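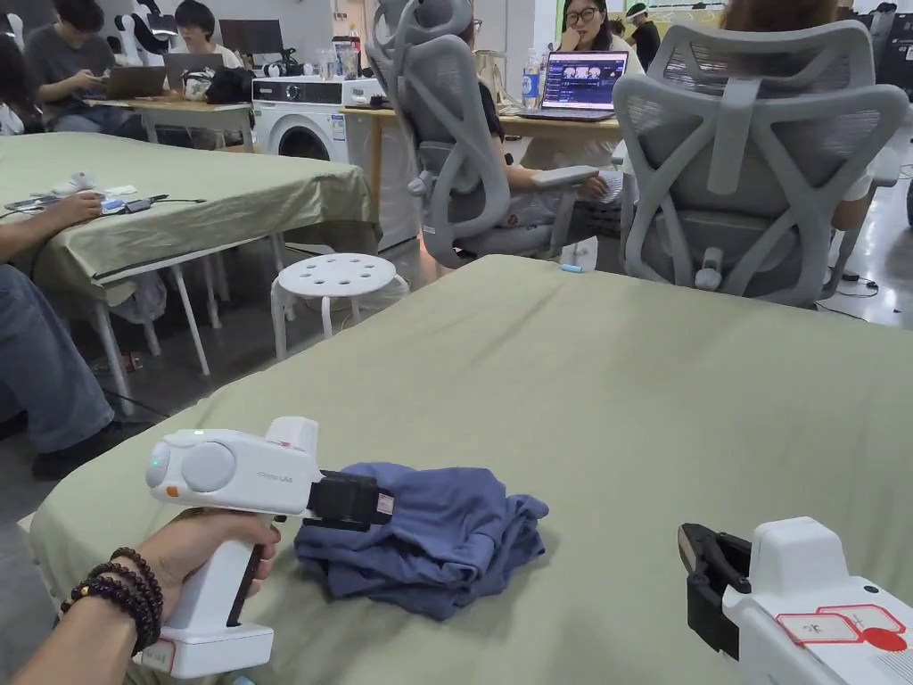 Handheld gripper on a blue-grey cloth, maybe a T-shirt, green table. Budget thread below, for those who asked.

1/ I am preparing the equipment plan for our folding work at Hivorora, and I have to send it in June. I write the numbers here so other small labs can compare.

2/ The handheld grippers are the easy part. We want two for each table. The quote from Pokard is $1,000 for one pair, with spare fingers. The shipping is separate, please ask for it before you sign.

3/ What I forgot last year: tables and covers. One plain cover in one color costs us $58. It sounds small, but every table needs one and a second one for when the first is in the wash.

4/ Cables. I put 40 in the list and my colleague laughed at me. Then we made the drawing of the room together and she stopped laughing. Buy also the floor channels, we did not and I regret it.

5/ The arm is a different story. Lambrakis offers a rental by the month and Akex only sells. For the first half year I prefer the rental, even if the total is higher, because we don't know yet which payload we need.

6/ Somebody asked me about clothes. We have 82 pieces in the plan, mostly T-shirts and towels. Second hand is fine. Take different thickness, please, a thin shirt behaves very differently from a towel.

7/ Still open for me: how much to keep for repair. I wrote ten percent and I am not sure it's enough for the fingers, they are the part that touches everything. If you run handheld grippers every day, what do you spend on fingers in one year? Replies are open.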